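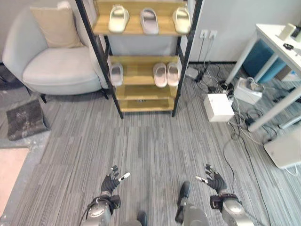 Ticket 216 – Drekida booking calendar, wrong arrival times showing for guests
Opened by: Chanida Bunnag, Gornlow holiday flat
Status: closed

Hi all, I hope I've got the right form this time, my last message went to the sales people. I let out one flat through my own little website and use the Drekida calendar to take the bookings. It's been lovely and no bother for ages, and then on Monday I noticed every new booking was landing with an arrival time one hour early. I set arrivals from four o'clock. The guests get an email saying three. I had a family on the doorstep while I was still mopping the kitchen floor!

What I've tried so far: logged out and in again, changed the arrival time to five and back to four, and cleared everything out of the browser (which lost me all my passwords, so thanks for that, help page). No change. The calendar itself says four when I look at it. It's only the emails that are wrong.

Chanida

Reply from Lionel Cheetham, support

Hello Chanida, sorry about the mopping. This sounds like a time zone setting to me. Could you go to Settings, then Property, then Region, and tell me what it says in the box marked Local time? There's a second one under Messages, quite far down the page, and I'd like to know what that says too. Please don't change either of them yet.

Lionel

Reply from Chanida Bunnag

Found the first one. It says London, with summer time ticked. I can't see a second one under Messages at all. I've got Templates, Signature, Reminders and then it stops. I'm on the tablet if that makes any difference?

Also, and this may be nothing, the reminder that goes out the day before has the right time in it. So people are getting three o'clock when they book and four o'clock the day before they come. One chap rang to ask if I'd pushed him back an hour and was a bit short with me.

Reply from Lionel Cheetham, support

The tablet does make a difference, the page gets shortened on small screens and I should have said. If you can get to a proper computer, it's below Reminders. The bit about the day-before email is really useful, thank you. Those two emails are sent by different parts of the system, so I've passed it to Gerd Weidemann, who looks after the booking one.

Reply from Chanida Bunnag

Right, borrowed my neighbour's laptop. The second box is there and it says London as well, but summer time is NOT ticked. I haven't touched it, as instructed, though I was itching to.

Reply from Gerd Weidemann, support

That is the fault. Please tick it, press Save at the bottom of the page and wait for the green bar. Then make a test booking with your own email address and let us know what time you receive. The box was cleared on some older accounts when we moved the templates, and I will go through the others today.

Reply from Chanida Bunnag

Ticked, saved, green bar, and my test booking says four o'clock – hurrah! I've cancelled the test and it let the dates go again straight away.

One more thing before you close this. I've got bookings already made for September that went out with the wrong time. Will those people get a corrected email, or do I write to them myself?

Reply from Lionel Cheetham, support

They won't get one by themselves, I'm afraid. Open each booking, press the three dots and choose Resend confirmation, and it'll go out with the new time. You can add a line of your own at the top.

Reply from Chanida Bunnag

All resent, and two have written back already to say four is fine. Happy for you to close it.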